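# Phone charges slowly and stops at 66 percent on a desk, charges normally elsewhere

**Eduardo Galang**

Looking for help narrowing down a charging fault before I spend money on a battery.

The phone is three years old. On my desk it charges at a normal rate until 66 percent, then the rate drops to almost nothing. If I leave it overnight it may gain another two or three points, or it may lose one. The same phone on the kitchen outlet goes to full without trouble.

What I have checked so far:

- Charger: a Virker wall unit with two USB-C ports. The other port gives the same result.
- Cable: the one I use every day, black, bought with the charger. It has been bent near the phone end many times, but there is no visible break in the jacket.
- Phone port: cleaned with a wooden toothpick. A small amount of lint came out. The plug now seats fully.
- Software: battery protection is off. The adaptive charging option is also off. I restarted after changing both.
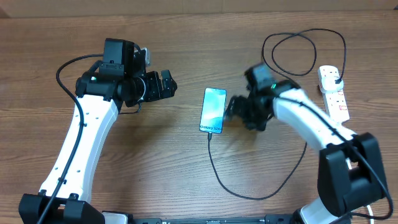 The kitchen test used a different charger and a different cable, so I know that it isn't a clean comparison. I don't own a second cable of the same length. The desk outlet is on a power strip along with a monitor, a lamp and a Lulance desktop speaker. Moving the charger from the strip to the wall made no difference.

A battery app shows a charging current of 800 mA at the desk when the phone is at 60 percent. I did not write down the figure in the kitchen. The app also lists battery health as "good," with no number attached.

Is there a way to tell a bad cable from a bad battery without buying both? The repair shop in Clunetitz wants to replace the battery first and see what happens, and I would like something better than that.

**trinh_v**

Battery. Mine did the same thing at three years. Stopped partway, and then one day it shut off at 40. The shop on my street (Trịnh, they do watches too) changed it in an hour and it has been fine since.

**Rhea Ignacio**

I would not replace the battery on this evidence. A worn battery usually shows up on discharge: sudden drops, shutdowns under load, a percentage that jumps after a restart. You report none of those, and the phone reaches full in the kitchen. A battery does not know which room it is in.

Two things differ between the rooms, the charger and the cable. Swap one at a time.

1. Let the phone drop below 60 percent. Turn the screen off and leave it off for the whole test.
2. Connect the kitchen charger with the desk cable. Wait 10 minutes, then read the current in the app.
3. Connect the desk charger with the kitchen cable. Wait the same time and read it again.
4. Repeat both readings once the phone is past 66 percent.

If the low reading follows the cable, the cable has too much resistance, most likely at the bend you describe. If it follows the charger, suspect the charger. Some two-port units split their output as soon as anything is plugged into the second port, even a speaker that is already full, so unplug everything else from it first.

Heat is the third possibility. Phones cut the charging current when they get warm, and they cut it harder at higher percentages. Take the case off and move the phone out of direct sun and away from the lamp. If the back feels hot when charging slows, wait for it to cool and see if the current comes back up.
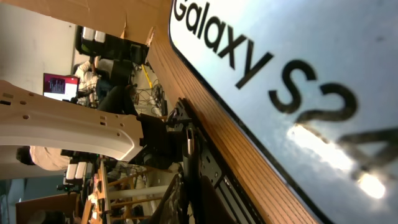
Eduardo says in the comments that the case stayed on for all of his desk tests and came off in the kitchen, where he always takes it off to wipe it down. That is a third difference between the rooms, so add it to the procedure: case off for every reading.

A few notes on the app. It reads the current going into the battery, and the charger's output will be higher because the phone itself uses part of it. The reading also moves around from second to second. Take five readings and use the middle one. Do not compare a reading taken at a low percentage with one taken at a high percentage, as all phones taper the current toward the end.

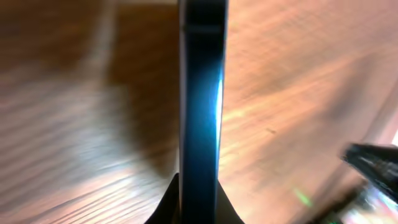 **Rhea Ignacio**
*Topic moderator, Power and Charging*

Edited Thursday to add the outcome. With the case off, the desk cable read low on both chargers and the kitchen cable read normally on both. The low reading followed the cable. He has ordered a replacement and kept the old battery.

For anyone arriving with a similar fault: when you buy the cable, check the current rating printed on the package and get the shortest one that reaches. A long thin cable loses more voltage than a short thick one of the same rating. Do not tape over a bend to get more life out of it. If the plug end gets noticeably warm in use, stop using that cable.

If your own readings stay low with every combination of charger and cable, start a new topic and list all of them with the battery percentage next to each. The port comes next on the list, then the battery.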